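La table doit rester vide

27/10/2024

Je défends depuis longtemps une idée qui agace une partie de mon entourage : dans un logement, la grande table ne devrait rien porter quand on ne s'en sert pas. Pas de courrier, pas de corbeille de fruits, pas d'ordinateur fermé « pour ce soir ». On y mange, on y travaille, on y plie le linge, puis on enlève tout.

Ce n'est pas une question de goût. J'aime les intérieurs chargés, les étagères pleines, les murs où il ne reste plus de place. Mais une table est un outil, et un outil encombré ne sert plus. Quand il faut déplacer un tas pour poser une assiette, on finit par manger sur un coin, de travers, et le tas gagne encore un peu de terrain la semaine suivante.

J'ai vécu cela pendant des années dans un appartement où la table mesurait 90 centimètres de large. Les papiers en prenaient la moitié. Le dimanche, je les rangeais en piles, ce qui me donnait l'impression d'avoir fait quelque chose. Le mercredi, les piles avaient glissé les unes dans les autres. J'ai fini par acheter une table plus grande, un plateau en bois massif de la maison Unden, et les papiers se sont étalés en proportion. Il m'a fallu presque 18 mois pour admettre que le meuble n'y était pour rien.

Ylva Blomqvist, avec qui j'ai partagé un atelier de couture, avait une règle que j'ai reprise telle quelle. Elle mettait un panier à côté de la table. Tout ce qui traînait à la fin de la journée allait dedans, sans tri : ciseaux, bobines, factures, tasse. Le lendemain matin elle vidait le panier avant de commencer. Si elle n'avait pas le temps, le panier restait plein, mais la table était libre et elle pouvait couper son tissu.

On m'a souvent dit que c'était tricher, que le désordre avait simplement changé d'endroit. C'est vrai, et cela me convient. Un panier a un bord. Quand il déborde, on le voit et on s'en occupe. Une table peut accumuler très longtemps avant que quelqu'un proteste.

Mackenzie Penner pense exactement le contraire et nous en avons discuté plus d'une fois. Pour elle, une table nue est une table de catalogue, elle donne envie de ne pas s'asseoir. Elle laisse sur la sienne les dessins des enfants, un jeu commencé, le pain. Elle soutient qu'on reprend plus facilement un travail laissé ouvert qu'un travail rangé. Pour un puzzle, je lui donne raison. Pour les impôts, j'ai des doutes : les siens sont restés ouverts tout le mois de novembre, l'an dernier, sous le pain.

Il y a aussi la question du matériel qui reste à demeure. Certaines personnes ont besoin d'une machine, d'une lampe, d'un écran, et ne vont pas tout démonter chaque soir. Je ne le leur demande pas. Ce qui est fixe peut se tenir sur les côtés, et le milieu se dégage. Il faut surtout éviter que l'équipement serve de prétexte au reste, parce qu'un appareil posé quelque part attire les vis, les câbles de rechange et les modes d'emploi. 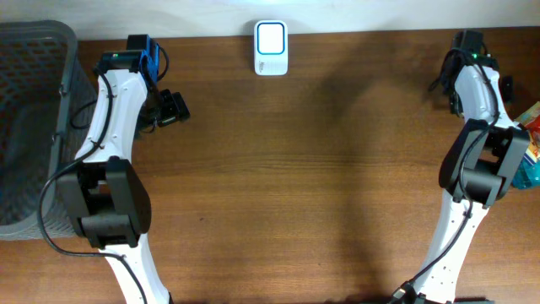
Le choix du panier compte plus qu'on ne croit. J'en ai essayé plusieurs. L'osier accroche les fils et s'effiloche. Le tissu s'affaisse dès qu'il est à moitié vide, et on ne retrouve rien au fond. Les boîtes fermées sont les pires, un couvercle permet d'oublier. Je me sers maintenant d'un modèle en plastique ajouré, le Flurkater, que j'ai payé 5 euros et qui se lave dans la douche. On voit à travers, on sait ce qui attend.

La taille aussi. Il m'en faut un de 40 centimètres de long, pas davantage. J'en avais pris un plus grand chez Jerard, et il a fallu une saison pour le remplir, puis un après-midi entier pour le vider. J'y ai retrouvé des invitations périmées et une clé que j'avais fait refaire entre-temps.

Pour le bois, enfin, la différence est nette. Un plateau dégagé s'essuie en un passage. On remarque l'auréole le jour même, au lieu de la découvrir au printemps sous une pile de revues. Je passe de l'huile deux fois par an et je ne mets pas de nappe, sauf quand ma mère vient.

Je ne crois pas qu'on devienne plus calme ou plus efficace en rangeant sa table. Les livres qui le promettent m'ennuient. Je dis seulement qu'à sept heures du soir, quand les pâtes sont cuites, il faut un endroit où poser la casserole.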